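Glass-lined steel tank

Home | Engineering | Storage and handling | Tanks and vessels | Contents A–Z
Print this page | E-mail this page
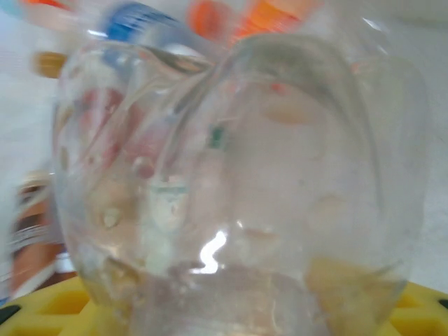

A glass-lined steel tank is a vessel made of carbon steel whose inner surface carries a layer of fused glass. The steel gives the vessel its strength and the glass keeps the contents away from the metal. Such tanks are used for acids, dyes, food ingredients, drinking water, sewage sludge and other liquids that would attack bare steel or be spoiled by contact with it.

The term covers two rather different products. The first is the welded vessel, which is coated and fired in one piece and may work under pressure. The second is the bolted tank, built on site from curved panels that were coated in a factory. The first type is normally found inside chemical and pharmaceutical works, and the second is a common sight on farms and at water treatment works. The word "enamelled" is also used for both, and in older British catalogues "vitreous lined" means the same thing.

Lining

The lining starts as frit, a glass that has been melted, cooled quickly in water or between rollers, and broken into flakes. The frit is ground with clay and water to form a slip, which is sprayed on to the steel. Dry powder is used instead in some plants and is held to the panel by an electric charge until it is fired.

At least two kinds of coat are needed on a welded vessel. The ground coat contains oxides of cobalt or nickel, which help the glass to bond to the steel. The cover coats are chosen for their resistance to the product. Each coat is dried and then fired in a furnace at a temperature above 800 °C. Firing is repeated until the required thickness has been built up, commonly between one and two millimetres. Bolted panels carry a thinner lining and usually need fewer firings.

Glass is strong when squeezed and weak when pulled. The frit is therefore made to shrink slightly less than the steel as the two cool together, so that the finished lining is held in compression. Sharp corners upset this balance, and all inside edges, nozzles and manway rings are rounded before coating.

The steel has to be low in carbon. Gas given off during firing forms bubbles in the glass, and hydrogen trapped in the plate can throw off small crescent-shaped flakes days or weeks after the vessel has left the furnace. This fault is known as fishscaling. Surfaces are blasted with grit before the first coat to remove scale and to give the glass something to grip.

Welded vessels

A welded vessel is finished completely before it is lined. Supports, lifting lugs and the outer jacket connections have to be planned from the start, as welding on the shell afterwards will crack the glass on the other side. Where a jacket is fitted, it is generally closed on to parts of the vessel well away from the lined surface.

The size of a welded vessel is limited by the furnace. The works at Grolley, which lined brewing and dyestuff vessels for much of the twentieth century, could fire nothing larger than 3,000 gallons in its original furnace. Under its manager Dennis Pilkington a taller furnace was added, and storage vessels too long for the old one were fired standing on end. The works later gave up new vessels and kept only its re-glassing trade, in which the old lining is blasted off and the shell coated again.

Agitators, baffles and dip pipes for these vessels are lined in the same way. Joints are made with soft gaskets in a PTFE envelope, and bolts are tightened in stages with a torque wrench. Uneven tightening is a common cause of damage at nozzles.

Bolted tanks

Bolted tanks are put together from rectangular panels, each curved to the radius of the tank and punched with holes before coating. The panels overlap and are sealed with a mastic. Erection usually begins with the top ring and the roof, which are raised on jacks so that the next ring can be fixed beneath them. The crew works at ground level throughout.

The bottom may be a concrete slab with the first ring set into it, or a floor of lined panels. Cut edges are the weak point of the system. Makers protect them with a fired edge coat, with sealant, or with both, and bolt heads inside the tank are covered with plastic caps.

An often quoted British installation is the sludge store at Skestley, erected under the engineer Yvonne Goodall. It has a capacity of 2,474 cubic metres and its shell consists of 262 panels. The tank was emptied for inspection after 5 years in use. The report by Darren Ellwood found the glass sound over the whole of the shell, with rust at bolt holes in the top ring, where the sealant had been left thin. The affected panels were resealed in place.

Testing

Linings are tested with a high-voltage probe, usually a wire brush drawn over the surface. A spark passes to the steel wherever there is a pinhole. Welded vessels for corrosive service are expected to show no sparks when new. For bolted panels a low-voltage wet sponge test may be accepted, depending on the duty, and small faults above the liquid line may be allowed.

Thickness is measured with a magnetic gauge. Vessels that will work under pressure are also filled with water and pressure tested, and the spark test is normally done again afterwards.

In service, some vessels are fitted with a permanent electrode that sounds an alarm when current passes through the lining. This works only with liquids that conduct electricity.

Damage and repair

Mechanical shock is the usual cause of failure. Dropped tools, blows to the outside of the shell and careless cleaning all chip the glass. Thermal shock comes next. A hot vessel must not be filled quickly with cold liquid, nor a cold one with hot, and makers supply charts giving the largest safe difference in temperature. Hydrofluoric acid attacks the glass directly, as do hot strong alkalis.

Small chips are repaired with a tantalum plug, a threaded stud that carries a disc of the metal over a PTFE gasket. The Pimentel plug is a variant with a domed disc, intended for the curved area near the bottom outlet. Epoxy fillers are used for mild duties and as a temporary measure. Larger areas cannot be mended on site, and the vessel has to go back for re-glassing.

Sandra Ackroyd's handbook on lined plant recommends that any repair be marked on a drawing of the vessel kept with its test records, along with the batch in progress when the damage was found.

Comparison with other tanks

Stainless steel is easier to alter and repair, but it is attacked by chlorides and by several common acids. Rubber-lined tanks are cheaper and cope well with knocks, though they have a lower temperature limit. Plastic tanks and glass-fibre tanks are light and do not rust, and are widely used for storage at normal pressure. Epoxy-coated bolted panels, among them the Priltov system, are sold for the same farm and water duties as glass-lined ones. They cost less to coat because the curing ovens run far cooler than an enamelling furnace.

See also: Agitated vessel; Enamelling furnace; Frit; Manway; Rubber lining; Spark testing

Article by Alfie Oakley. Last revised Jul 23, 2026.

Print this page | E-mail this page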